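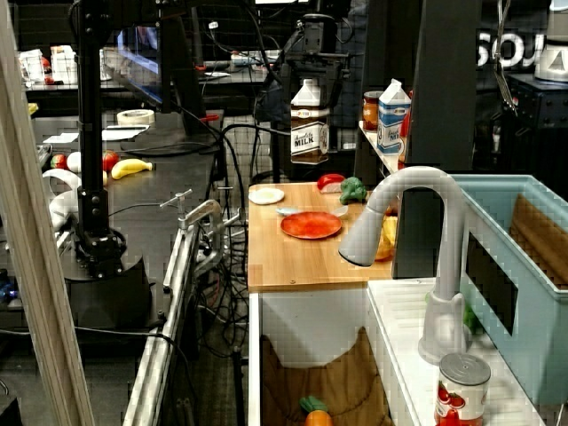
The Dudlow group has posted results for Wultley, its goal-relabeling method for tabletop manipulation in a toy kitchen. Training used 1,425 teleoperated demonstrations with no added reward labels. 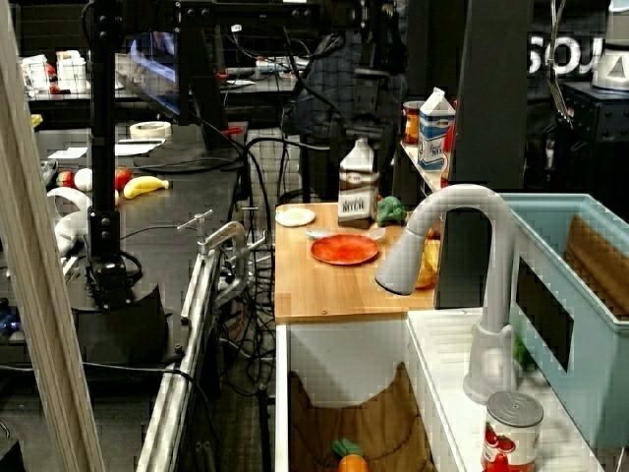
Object positions vary between episodes, and the policy is conditioned on a single goal frame. Milk cartons remain the hardest category - the gripper has to close square to the faces.

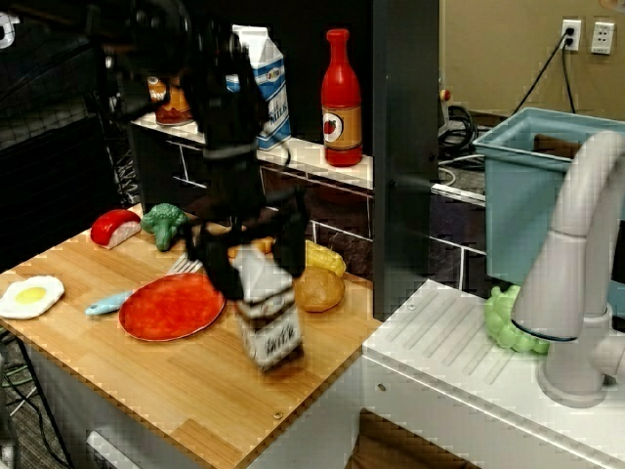 Heike Hellwig asked whether the gain survives a change of camera pose. That test is still open.
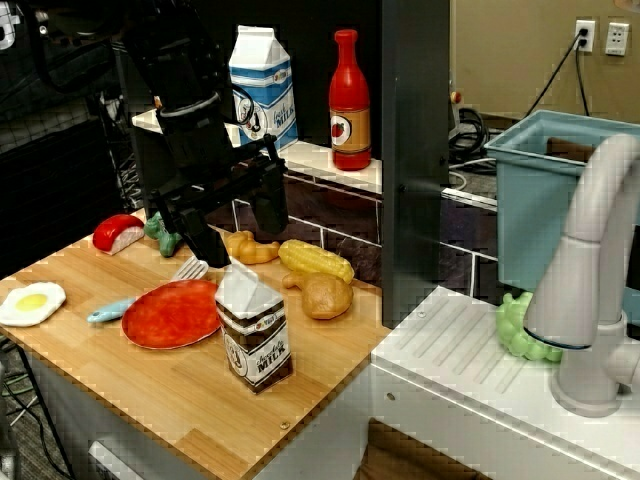

## Next release

Code and 817 evaluation episodes, in May.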